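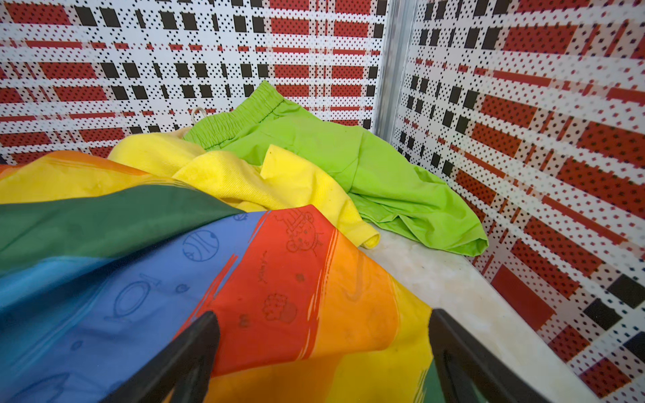 The rainbow cloth, bay 7.

The arm stopped at ten to four with its fingers down on the striped cloth. Javiera read the fault aloud: grip force over limit, hold position.

"It's done that 40 times since September," Violeta said.

"And you cleared it?"

"Every time."

Javiera locked out the power and hung her tag on the switch. The Lirkadthorpe line went quiet behind them — even the fans. She wrote the colour of the fault light in the book, then Violeta's name, then her own.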